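Household Task Readiness Checklist, Bedroom: Clothes on the Bed
Skustwood trial rooms, February, sheet 11

1. Walkway beside bed clear for a wheeled base. PARTLY. Potted plants stand close to the bed on the left. The Witley base needs more room to turn than a person does.
2. Window light. PASS WITH COMMENT. Strong daylight. Recheck depth readings before noon.
3. Items separated before start. FAIL. Knitwear, denim and a bag share the bed with bedding. Sorting is still a person's job.
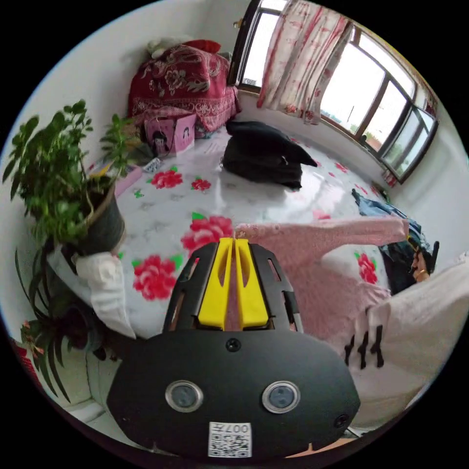 Item 3. Pink sweater across the bed, dark clothing heaped at right.

4. Soft items told apart from printed bedding. FAIL. Roses on the sheet confuse the Bunden software. It marked 2 of them as garments.
5. Grip on thin fabric. See below.
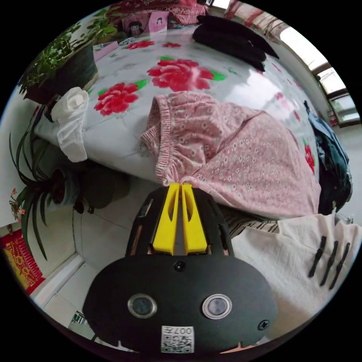
Filed by the Eskildsen home trials desk

Comment on item 5: waistband held at the fingertips. An elastic edge is the best place to start on pants or shorts. Floral on floral is a hard case for finding that edge without help.

6. Fold completed without a person. NOT READY. Best unattended run so far was 300 seconds for one garment, and the legs were uneven.
7. Fasteners and fringe. NOT TESTED. Keep toggles and tassels out of unattended runs.
8. Stop button within reach. PASS.

Overall: picking up, yes, with someone in the room. Folding and putting away, no. Repeat items 3, 4 and 6 after the software update.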